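Sorting It Out: How Students in Lencho Hall Throw Things Away
Final report, Introduction to Waste and Society
Kanyarat Jitpraphai

1. Why I picked this

Lencho Hall has a trash room on every floor. Each trash room has a bin for landfill, a bin for mixed recycling and a bin for food scraps, and above the bins there is a poster from the Candden sustainability office with a smiling leaf on it. The leaf has been smiling since before I moved in. I wanted to know if anyone does what the leaf says.

My original topic was national packaging policy. My instructor wrote "narrower" on the proposal, then "narrower" again on the second proposal, and the third proposal was my own hallway.

2. Method

I sorted the contents of the recycling bins on two floors over 15 days, wearing gloves and a raincoat. Each item went on a tally sheet as either correct or incorrect according to the Candden poster. Where the poster was silent (it has no opinion on burrito foil) I used the longer list on the office's web page. Where the two disagreed, which they do about coffee cups, I went with the poster, as that is what a person holding a coffee cup is looking at.

I also handed out a short survey. It asked people how confident they were in their sorting and then gave them a list of 18 objects to sort on paper. I got 109 surveys back. One had been used as a coaster.

Floor two kept its usual poster. On floor four I put up my own version, which had photos of real items from the building and no leaf.

3. What I found

The final tally was 1,705 items. The most common mistake on both floors was the paper cup with a plastic lining, followed by takeout containers with dinner still in them. People were good at cans. Everyone is good at cans, and I suspect a lot of the confidence in the survey is really confidence about cans.

Floor four did better than floor two in the first few days, and then the gap mostly closed. I would like to say this shows the limits of signs. It may also show that someone on floor four moved my poster behind the door, where I found it when I was packing up.

Survey confidence did not match survey scores in any way I could use. Several people who rated themselves "very confident" put batteries in food scraps. The best score came from a person who circled "not at all" and wrote "is this graded" in the margin.

4. The wish problem

The reading calls it wishcycling: putting something in recycling in the hope that it belongs there. I had expected laziness to be the main issue, but most of the wrong items had been treated with some care. Yogurt tubs were rinsed. A broken lamp had its cord wrapped neatly around the base. Somebody had flattened a pizza box so greasy that it was nearly see-through, and tucked it in along the side so it wouldn't take up room.

Jollomley, the hauler that picks up from Lencho, has a page of frequently asked questions. It says "when in doubt, leave it out." I asked people in the lounge about this rule and most of them took "out" to mean out in the hallway, which explains the hallway.

5. Why the categories are hard 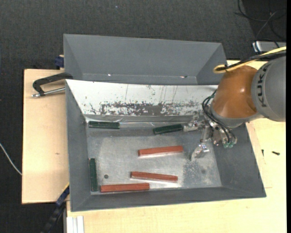 A bin only asks a fair question if the right answer can be seen from where you're standing. Floor two's bins ask about linings, coatings and resin numbers, and they ask it of people on their way to class. Color is much kinder. With three dark green blocks and three reddish-brown bars in a gray bin, anyone could make two piles without reading a poster, and I doubt the survey would find much disagreement. Now suppose half of the green ones had a thin plastic film inside and belonged down the hall. That is the paper cup, and it beat more of my neighbors than any other object in this study.

6. Problems with the study

I live on floor four. People knew I was doing this, and at least one neighbor started carrying her trash to another floor to avoid being, as she put it, "in the data." The count was also done by one person, so any item I got wrong, I got wrong the same way every time. I changed my mind about waxed paper halfway through and had to redo a morning's sheets.

The two floors are not the same, either. Floor two has the kitchen. I should have thought of that before I started and not while I was holding a bag of noodles.

7. Suggestions

Put the poster at eye level and on the side of the door where people stand. Show the paper cup first and make it large. Have the office and the web page agree on coffee cups before the fall move-in. Floor two needs a bigger food scraps bin near the kitchen, with a lid that closes.

I sent these to the Candden office in July and received an automatic reply with the leaf on it.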